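Datberg Linen Tag System for Residential Facilities
December 23, 2024
By Aileen Yap, Product Information, Clalanitz

The Datberg is a sewn-in textile tag and reader system for facilities that process bedding and personal clothing in a shared laundry. Each tag carries a unique number, which is linked in the Brudosham software to a room, a ward or a named owner. Items are read in bulk as carts pass through a doorway, or one at a time with the handheld reader.

Tags are supplied in two forms. The heat-sealed form is intended for flat linen such as sheets and towels. The sewn form is recommended for clothing and for items that are washed at low temperatures. Both use the same number format and may be mixed in one account.

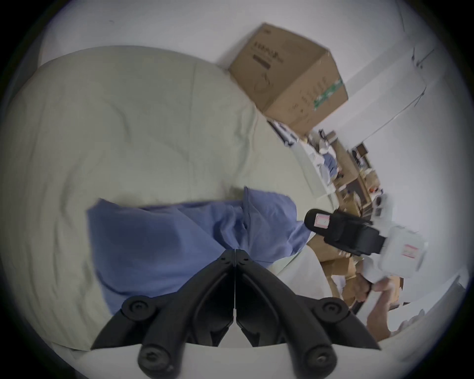 Blue cloth on a pale green bedsheet.

The doorway reader has 4 antennas and is mounted on both sides of the passage. Power and network are carried on a single cable. The software records the date, the doorway and the direction of travel – no operator action is needed. Reports may be printed by ward or exported as a spreadsheet.

The starter package contains one doorway reader, two handheld readers and 1,083 tags. Additional tags are sold in packs of 74. Customers using the earlier Dudek reader may keep their existing tags, but the reader itself must be replaced. Software updates released since October are included in the price.

Installation is carried out by Clalanitz staff. A site survey is required before an order is confirmed.

Comments

Griet Leemans
Does the handheld reader work without a network connection?

Blair Aitken
Griet – ours stores the reads and sends them when it is back in the dock.

Mehrangiz Kordestani
Please list the replacement battery on this page. I had to call for the part number.

Contact Sales | © Clalanitz. All rights reserved. | Back to top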